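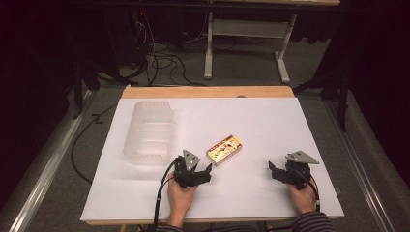

Slide 1: A frosted bin and one small box on a white board

(Wait for people to find seats. Water on the left side of the podium.)

Good evening, everybody, and thank you for coming out on a Wednesday. My talk is on small things and where they live in a house, and I promise to keep it to the time I was given, which anyone who has heard me before will know is a challenge.

Take a good look at the little yellow-orange box with the red on it. It's the size of thing that gives us all trouble. A big pot has a home because it has to have one, but a box like that goes on the windowsill, then in the fruit bowl, then in a coat pocket, and by October you have bought another one.

(Ask for hands: who has a drawer they would rather not open in front of guests? Let them laugh, don't rush on.)

When I started the Tusura evenings I had 50 bins at home, and I'm a little ashamed to say most of them had lids I couldn't match. So my first piece of advice is to go easy on the lids. An open-top bin gets used. You can drop something in with your other hand full of groceries, and the frosted kind lets a bit of light through, so you have some idea what's in there before you go digging.

Second, the long way runs front to back on the shelf. I had mine sideways for years! Turn them and you can pull one out like a drawer, and you fit more across besides.

(Slow down here. Next slide.) 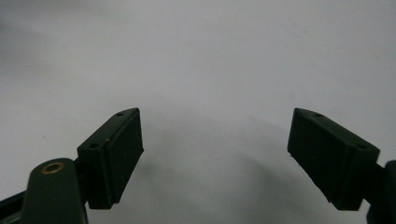
Now, about clearing a surface before you sort. I know it feels like extra work, and I know the temptation is to push everything to one end of the table and start on whatever is left. Please don't. Take it all off, put it on the bed or the floor or wherever you like, and give yourself one pale, plain place to work. I lay a white board over my table because I lose dark little things against the wood grain, and my eyes are not what they were.

Then bring things back one at a time. Pick it up, decide, put it down in its bin. If you can't decide in the time it takes to say the thing's name out loud, it goes in the maybe bin, and you are allowed 6 things in there and no more. (The Zomano group argued with me on this for a whole evening. Tell that story only if we're running early.)

I set a kitchen timer for 19 minutes, then I stop and have coffee, even if I'm in the middle of a pile. Especially then, really, or I'd be at it until midnight.

(Handouts: 165 printed, stacked by the door. Mention the Orlandini sign-up sheet before questions, I forgot last time.)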